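Vokell opens second lettings office in Warcombe

Warcombe, September. The property agency Vokell has opened a new office in Warcombe, close to the harbour car park. It is the second office of the company after Lorkolcombe, where Vokell has let and managed homes for 9 years.

At present the agency manages 728 homes in the two towns, of which 621 are flats. Until now, tenants from Warcombe had to travel to Lorkolcombe to sign their contract or to collect their keys. From this month both can be done in the new office.

Landlords who bring a property to the Warcombe office before the end of November will pay no set-up fee. The offer is valid for unfurnished and furnished homes.

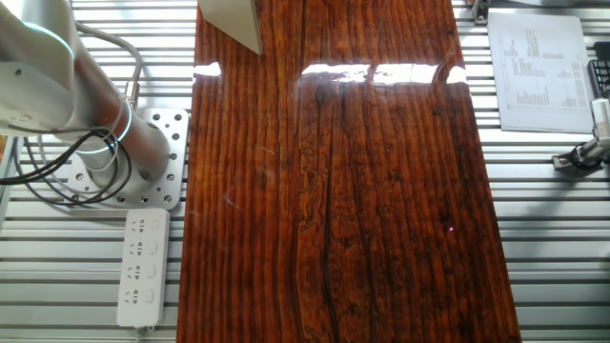
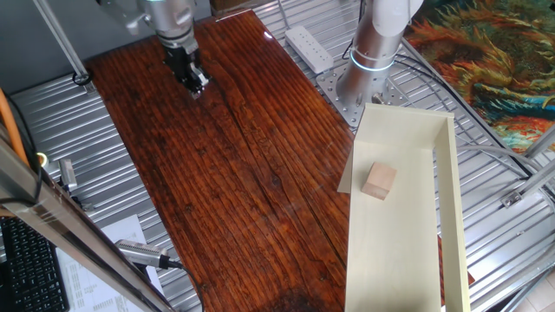

Glossy wood with a strong grain, in two views.

The office is placed on the ground floor of the former Desmet building, and it has step-free access from the street. It measures around 80 square metres and includes a closed room for private talks. Visitors can come without appointment in the morning. In the afternoon we kindly ask to book a time by telephone.

The Lorkolcombe office stays open with the same hours as before. Existing tenants do not need to do anything: their contracts, their deposits and the number for urgent repairs remain the same.

Vokell lets and manages homes for private landlords. It does not sell properties.

Press contact: Vokell, Warcombe office, press desk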